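Home | Latest | Threads | Telly | Stage | About

Right, the live telly version of the musical Trester is on tonight, so a thread for anyone who's never seen it and has been roped in by a flatmate.

It's set in Brerneck, a made-up harbour town where the ferry has stopped running. Lots of singing about the ferry. You do get quite attached to the ferry.

The stage show ran for 167 performances and I went to 8 of them, which my bank has opinions about. 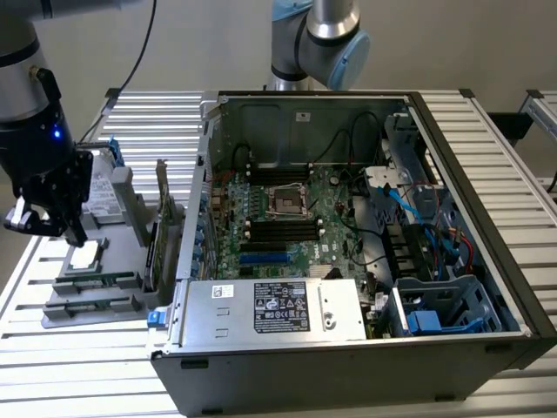 Tonight's is going out from an old bus depot with 1356 people in the audience. I applied for tickets in July and got a very polite no – still sulking, thanks for asking.

Running time is around 66 minutes for the first half, then a proper interval. Put the kettle on before the lighthouse number finishes or you'll miss the start of the argument, and the argument is the best bit!

Songs to listen out for: "Low Water", "Kpodo Street" and the one everybody calls the soup song even though it has a real title. I can never remember the real title.
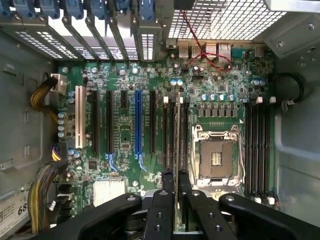
Memory module in the gripper, over the slots by the empty socket.

They've cut the dream ballet, apparently. Mixed feelings. It goes on a bit in the theatre but the music underneath it is gorgeous, and I hope they've tucked it in somewhere else (over the credits would do me).

Live singing, live band, no second goes. Someone will come in early on "Low Water" because someone always does. I've heard it happen twice and both times it made the hairs on my arms stand up.

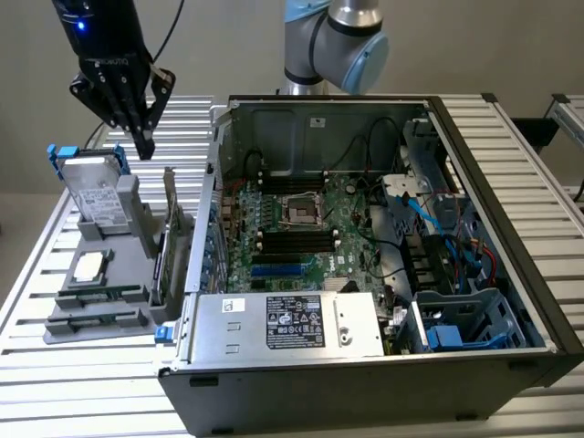 If you miss it, it goes up on Ullex tomorrow morning, and the cast album is on there already. Start with track four.

I'll be posting all the way through, so mute me now if you're watching later. Snacks are out, phone's on charge, see you at the overture – I'm already a bit weepy.

Contact | © Telly & Stage Threads | Back to top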